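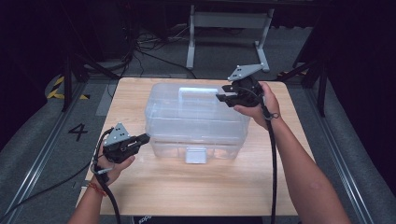

Hand-held grippers and the second pair of eyes

The manipulation group at Hurnileck has spent most of the past year teaching robot arms to open things. Boxes, mostly, with lids and clips and handles, the kind of storage people have under the bed. The work goes under the name Dinu, and the arms it ends up on are built by a small firm called Odelent. We spoke to the researcher who runs the collection side of the project, over two long calls and one visit, about why the group stopped driving the robot by remote control and what came of it.

The method is simple to state. A person stands at a table with a gripper in each hand and does the job. The grippers have the same jaws as the ones on the robot arms, and each carries a plate on top that is used to work out where the gripper is and how it is turned. A camera at head height records what the person sees. The three streams are lined up in time, and a policy is trained on them. No robot is involved until the end.

"We had two arms and six people who needed them," the researcher said. "Every hour one person spent collecting was an hour somebody else couldn't test anything. So the first reason was just the queue for the arms."

The second reason came from looking at the remote-control recordings. The operators were slow, and they were slow in ways that ended up in the data. They would bring a jaw up to a lid, stop, lean sideways to check the gap, and then go on. The policies trained on those recordings learned the stops.

"You would watch the arm go up to the box and wait. There was nothing for it to wait for. It had seen a lot of people wait at that spot, so it waited. We tried cutting the pauses out afterwards, and that made it worse, because then the arm jumped."

With the grippers in their hands, people don't stop in the same way. They can feel the lid move through the handle. According to the researcher, this made the biggest difference of all to how the recordings looked, and it was noticed on the first afternoon.

The set used for the results described here has 3,342 recordings in it, made by staff and students over one spring and part of the summer. Each recording is one attempt at one job. Failed attempts were kept in a separate folder and weren't used for training in the main runs, although there is a side experiment where they were.

The jobs are all two-handed. One hand holds the box still and the other works a latch, or both hands take the lid off together, or one lifts a corner while the other gets underneath. The group chose storage boxes for that reason. A light plastic box slides away if you push at it with one hand.

"People forget how much the other hand does. If you ask somebody to describe how they open a box they'll tell you about the hand on the lid. They won't mention the hand that's stopping the thing going off the end of the table."

Clear plastic was a harder choice, and not everyone in the group was in favour. Depth cameras do badly with it. They tend to report the table behind the box and miss the box. An earlier version of the project used depth and had to leave transparent objects out altogether. Dinu uses ordinary colour pictures only, and the group wanted to know whether that was enough.

The answer is a partial yes. On solid-coloured boxes, the arms finished the job in most trials after training on the full set. On clear ones they did less well, and nearly all of the gap came from the approach, before anything was touched. The jaws arrived slightly too high or slightly too far over. Once they had hold of the lid, there was little to choose between the two kinds of box.

"So it can't judge the edge. I can't always judge the edge either, if the light's coming from behind. But I can feel for it, and the arm at the moment can't."

The trials themselves were run in blocks of 100, with the box moved and turned between each one by following a printed list, so that whoever was setting up couldn't favour an easy spot. The person setting up also didn't know which policy was loaded. That was added in the second round, after an argument about the first.

"One of us was putting the box down in the same three or four places. Not on purpose. You do it without thinking, you put it where it looks tidy. The numbers from that round were very good and we threw them away."

The comparison the group cares about most is between data from the hand-held grippers and data from remote control. To make it fair they gave each side the same collecting time in place of the same number of recordings. In that time the remote-control side produced 420 usable recordings, and the hand-held side produced several times as many. The policy from the hand-held data did better on every job but one.

The one it lost was a small recessed catch that has to be pulled outwards before the lid will come up. People with the grippers tended to twist the wrist a long way round to get at it, further than the arm can turn. The policy learned the twist, the arm ran into its joint limit, and the trial was over.

"The remote-control data can't have that problem. If the arm can't do it, the operator can't do it, so it never gets recorded. With the hand-held ones you've got a human wrist and a human shoulder, and they'll do all sorts of things the arm won't."

The fix was a filter. Each recording is now played through a model of the arm before it goes into the set, and anything the arm couldn't follow is taken out. It costs very little and runs overnight. The group also shows new collectors a short clip of the arm reaching its limit, which the researcher thinks has done as much good as the filter.

"After that they hold their elbows differently. I don't tell them to."

Tracking took longer to get right than anything else. The position of each gripper has to be known to a few millimetres through the whole of a recording, including the moments when one hand passes in front of the other. The early plates were flat on top of the gripper and vanished from view whenever someone turned their hand over. The present ones are triangular and set at an angle. The mount went through 22 versions, most of which differ only in the angle or in where the screws go.

"Some of those were one day apart. There's a drawer of them. We still use two or three of the old ones as doorstops."

The cables are a complaint that came up more than once. The grippers are wired, and a cable that catches on the table edge will pull at the wrist just enough to spoil a recording. A battery version was tried and given up because it was heavier at the front, and people's hands got tired. The firm that made the first electronics, Niruso, has offered a lighter cable, and the group was about to test it when we spoke.

There is also the matter of hands. The head camera records the hands and forearms of whoever is collecting, and the robot has neither. A policy that has only ever seen skin and sleeves is then asked to work from pictures of metal arms. The group expected this to be a serious problem and spent several weeks painting the hands out of the recordings with software.

"It helped a bit. It helped less than I'd hoped, given how long it took. Then one of the students tried simply cropping in closer to the jaws for one of the inputs and leaving everything else alone, and that got us most of the same gain. We kept the cropping and dropped the painting."

Whether that would hold up with a different arm is an open question. The jaws are identical on both sides, which gives the policy something familiar to hang on to. The researcher would like somebody with another make of arm to try it, and the drawings for the jaws and the plates will go out with the paper for that purpose.

As for the head camera, not everyone is convinced it is needed. A camera on each gripper would see the contact more closely and wouldn't care what the person's head was doing. The group did compare them. Gripper cameras alone were better at the last few centimetres and much worse at finding the box to begin with, and they often lost track of what the other hand was up to. The head view alone was the reverse. Using both gave the best result, though by less than either camp in the office had predicted.

"For two hands I'd keep the head view. You need something that has both of them in it at once. If I were only doing one-handed jobs I'd probably drop it – it's another thing to calibrate every morning."

The side experiment with the failed attempts is unfinished. Feeding them in as though they were good recordings did harm, as anyone would expect. Marking them as failures and letting the policy know which were which gave a small improvement on the clear boxes and no change on the others. The researcher doesn't want to say more about it until the trials have been repeated by someone who wasn't there the first time.

Asked what they would do differently, the researcher mentioned the table. All of the recordings in the set were made at the same height, to match the arms as they were then mounted. The arms have been moved since, and the policies dropped off sharply until a few new recordings were added at the new height.

"It was a stupid thing to fix in place. A table with adjustable legs isn't expensive. We have one on order now, it's supposed to come in September."

The next set will use bags as well as boxes, starting with ones that have a zip.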